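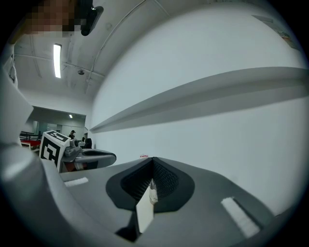 Monday, Urnmont, back room. Started 8.40, kettle first.

Job for the day: the light. Fulgencio has been complaining since spring that he can't match whites in here, and last week he sent a batch of lids back to be resprayed that were perfectly all right once you carried them into the corridor. So, tube swap, clean the fitting, measure before and after, and touch in the ceiling while the steps are out. I gave it a morning. It is now ten past five.

Before touching anything I took readings on the long bench with the meter from the drawer (the yellow one; the black one reads whatever it fancies). Middle of the bench 410, wall end 290, door end 180. These are lux, for whoever copies this into the sheet. The door end is where we do the fine work, naturally, the radio being there.

The old tube was a Belis, the warm sort, 3,000 K. Whoever bought it wanted the place to feel like a restaurant. It had gone dark at both ends and the fitting had a fair collection of moths. Rutilio held the steps and offered commentary. Tube out at 9.25 without loss. Moths into the bin, apart from one which went into Rutilio's tea, and about which he was told after the second mouthful.

Washed the fitting with warm water and a drop of washing-up liquid, power off at the board and tape over the switch. Write this down because it matters: the switch in the board marked BACK ROOM is the corridor. The back room is the one marked SPARE. I have put a label on it. There was already a label under my label, which said the same thing in Ulises's handwriting, and had been painted over.

New tube from Pacheco, cooler white, 48 on the invoice for the box and I'm keeping the invoice in the back of this book. Box says 2,600 lumens. Seated first time, came on first time, and then buzzed. Not loudly. It is the kind of buzz you can ignore for eleven minutes, after which it becomes the only thing in the building. Sarahí came in to ask about the sieves and stopped halfway through the question to look up.

Things tried on the buzz:
Pushed the tube home again. Same.
Swapped the starter for the one in the tin marked STARTERS OK. Would not strike at all.
Swapped it for another from the same tin. Struck, buzzed.
Threw the first one away and crossed out OK.
Tightened the two screws that hold the choke. One was doing nothing whatever, hole worn oversize. Packed it with a bit of matchstick and put in a fatter screw. Buzz down to something you have to listen for.

Sarahí maintains she can still hear it. She can also hear the fridge from the yard, so I'm recording this as fixed.

Readings after, same spots, meter on the same bit of tape: middle 620, wall end 480, door end 230. Good, better than I hoped at the wall. Door end still poor. The cure is a second fitting or moving the fine work, and I raised moving the fine work at lunch and was told the radio doesn't reach. The radio has a plug on it. I raised this also.

Colour. Put four of Fulgencio's returned lids on the bench beside his reference tile and called him down. Under the old tube he had said the lids were yellow. Under the new one he says the tile is. I think he may be right, it has lived on the windowsill upstairs for years and I suspect it has had more sun than the rest of us. He has gone off to find the second tile, the one kept in a drawer for this exact situation. At time of writing he hasn't found the drawer.

Ceiling, then. It curves, as everyone who has ever tried to lean something tall in here finds out, and the curve is a nuisance for painting: the roller wants to skate off downhill and you end up with a fat line where it stopped. The brush is slower and kinder. Washed down first with sugar soap, along both sides of the beams and behind the conduits as far as a hand goes. There's a good deal of dust behind the conduits further than a hand goes. It can stay there and be company for whoever rewires.

Paint was the tin of Danex matt white from under the stairs. Two coats over the stains by the second beam, one everywhere else I could reach. The first coat brought the brown back up through it like toast. I should have used the stain block, and I knew it, and the stain block was at the front of the shelf. Put the stain block on over the first coat at noon, gave it an hour and a bit, and then went again with the white. Looks clean at the moment. Check it Friday in case it comes through.

The white of the ceiling and the white of the wall are not the same white. They never were, but under the warm tube they were both the colour of custard and lived in peace. Ulises says do the wall as well. Ulises also says he has a bad shoulder.

I painted round the small round thing on the ceiling and not over it. Asked everyone what it does. Three answers, all confident, and no two the same: Rutilio says heat, Sarahí says it's a camera, Evaristo says it went in with the old alarm and hasn't done anything since. Have left it alone and emailed the building people at the front office. If it is a camera they now have a good long record of my chin.

Smaller things, while the steps were up:

Two conduit clips had let go on the wall side. Refixed both, the plugs were fine, the screws had simply worked out. Go round the rest with a screwdriver some wet afternoon.

The beam nearest the door has pencil marks on it, a column of numbers with a line under, and the initials E.V. Evaristo says they're measurements for a hoist he meant to put up. Asked when. He said before Fulgencio joined, which in the family calendar could mean anything. Left the marks. They add up wrong, incidentally, and I'm glad there's no hoist.

Steps: the left foot has lost its rubber. Folded rag under it today, which is exactly the sort of thing that gets written up afterwards by somebody else. Do NOT use again until there's a new foot on. I've tied a red ribbon round the top rung. It's off a cake, but it is red.

Drips: three on the bench, wiped; one on the sieves, wiped; one on Rutilio's jacket, under discussion.

The smell is mild but it's there. Window open on the latch, and I've asked for it to be left so overnight unless it rains. Lids are stacked upstairs with a sheet over them, and they stay upstairs until tomorrow afternoon. The last time fresh lids spent a night under a fresh ceiling we got a bloom on the whole lot and a week of theories.

On glare, which I hadn't thought of. The new tube is a good deal harsher on anything with a flat pale face, and at the middle of the bench you get a bright patch that hides scratches very nicely. Fine if you're selling, less so if you're inspecting. Tilting the piece towards the wall clears it. Sarahí suggests a strip of tracing paper along the fitting. My own view is tracing paper and warm fittings should be kept apart, and that a proper diffuser is a few coins from Pacheco. Added to the order.

To get:
Diffuser to suit the long fitting
Starters, new, and a tin to put them in that tells the truth
Rubber foot for the steps, ask for a pair
Sugar soap, I used the last
Matchsticks (mine)

To do:
Readings again at the end of the week once the tube has settled, they usually drop a touch
Friday, look at the stains by the second beam
Second tile -- Fulgencio
Answer from the front office about the round thing
Read the door end after dark too. All of today's figures have some window in them, which I only realised at four when the sun went round and the door end gained twenty for free. Should have pulled the blind. The befores had it up as well, so the comparison isn't ruined, just a bit flattering.

Evening note, 5.40. Fulgencio has found the drawer. The second tile matches the lids. He says he never had any doubt about them, and could the resprayed ones be done back the way they were.

Brushes are in the jar by the sink, don't tip them out.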